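What I Learned About Toy Libraries (and My Own Closet)
Student project report
14 June 2019

So for my project I picked toy libraries, mainly because my aunt kept telling me she grew up using one and I didn't believe they were real. They are! You sign up, you borrow toys the way you'd borrow books, and you bring them back when your kid is bored of them. The one I studied is in Butwood, in two rooms over a shoe repair place, and it's run by Ghazala Sandhu, who let me hang out there on and off from December until the end of spring.

My question was pretty simple: what gets borrowed, and what just sits there? I figured the big flashy stuff would win. I was thinking of ride-on cars and the play kitchen (which is huge, it barely fits through the door). Ghazala let me copy down the checkout cards, and I went through them at my kitchen table with a ruler and way too many highlighters.

The play kitchen went out only 2 times while I was there. Makes sense when you think about carrying it down those stairs. What people really wanted was puzzles, train track, and building bricks, plus a marble run called Mollel that had a waiting list almost the whole time. One family renewed it 5 times, and then they asked if they could buy it. (No.)

I also gave a short survey to parents and got 30 back, a lot more than I expected. Most of them said they came because of space and not money, so my first guess was wrong there too. Our apartment is tiny, so I should have seen that coming. A few parents wrote that their kids played longer with a borrowed toy because they knew it had to go back. I can't prove that from my numbers, but I liked it enough to put it in.

The hardest part was missing pieces. Every toy goes out with a card listing what's in the bag, and somebody has to check it all when it comes home. I helped with returns for 3 afternoons and I was slow! Puzzles are the worst. Trollance, the board game with all the little bridges, has been short a bridge for so long that the card now just says so in pen.

My teacher, Carys Humphreys, asked what I'd change if I did this again. I'd start earlier, for one thing, and I'd talk to the kids too, because I only asked grownups and the kids had plenty of opinions. I'd also write down which toys came back late. I kept meaning to and then I'd get distracted by the marble run.

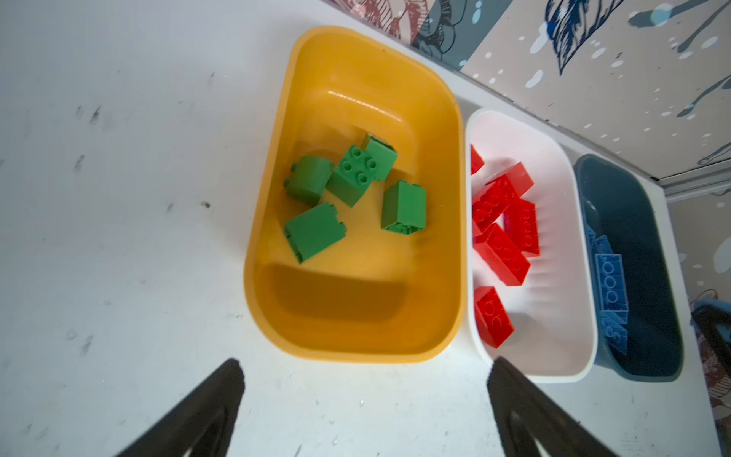
I'd want to ask people who quit coming, too. Ghazala thinks most of them just moved or their kids got older, but she doesn't really know, and my survey only reached the families who were still climbing the stairs. She's keeping a blank copy of it at the desk in case another student wants to pick this up next year.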